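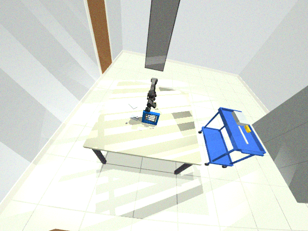

Sim render, overhead view. Arm at the blue box, banded light on, cart to the right of the table.

April 3, 2018

Lighting randomisation, second pass

Picking up from Marijke's notes. The question is still whether the grasp policy trained under flat light falls over when the table is covered in banded shadow, and if so whether it's the shadows themselves or the loss of table edge that does it. The tabletop and floor are close to the same colour in this room model, so the far edge is faint to begin with. Adding stripes makes it worse.

Setup as run today:
- Room model Trandstead, unchanged apart from the sun angle and the blind pattern
- Blue box as the target, pose jittered on the tabletop
- Clutter left in, including the grey wedge
- Blue cart parked to the right of the table
- Policy checkpoint is Kubiak, no fine-tuning
- 200 episodes per lighting condition, 3 conditions (flat, soft bands, hard bands)

Flat light gave what we had before, so the checkpoint loaded properly and nothing drifted after the physics update. Soft bands dropped success a little, within what I'd expect from changing the seed. Hard bands dropped it a lot. I haven't put the number in the shared sheet because two of the workers restarted partway through and I want to rerun that condition clean.

Went through the failures by hand for hard bands. Most are the same thing: the arm comes down short on the shaded side of the box and closes on the rim or misses it. The position estimate is being pulled toward the bright side. The box has a saturated blue rim, and the left and lower sides go noticeably darker in this light. My guess is the detector is treating the shaded sides as background and fitting a smaller box. Rotation error is small by comparison.

A few failures went to the cart. I had assumed the network had learned "blue" and little else from the Kubiak training data, and this is some evidence for it. The cart was not in the training rooms at all. Rawan thinks the cart failures are an effect of the crop being too wide and would go away if we masked to the tabletop. Could be both. Easy enough to test: recolour the cart grey and leave the crop alone, then put the colour back and tighten the crop.

Training set for the next round is 2,175 rendered scenes with sun angle and blind spacing sampled together. I first sampled them independently and got a lot of scenes with no shadow on the table, so those were thrown out and regenerated. Script is in the Trurcombe folder, old version kept beside it.

Other things noticed:
- Shadow edges look too sharp. Real blinds in the lab give a softer edge at that distance. Check the light source size before anyone trusts the hard condition as a stand-in for the real room.
- Render time went up with the floor tile reflections turned on. Turned them off again.
- Log viewer still labels soft and hard the wrong way round. Read the config, not the label.

To do:
- Rerun hard bands, single worker
- Cart colour test and crop test, separately
- Ask Marijke if the Cunura depth channel can be switched on without retraining from scratch
- Save shaded-side offset per episode so it can be plotted against sun angle

Recent entries
Lighting randomisation, first pass (M. Willems)
Physics update: contact settings before and after
Trandstead room model, door and wall fixes
Crop size and detector recall (R. Rawashdeh)
Cunura depth noise, bench measurements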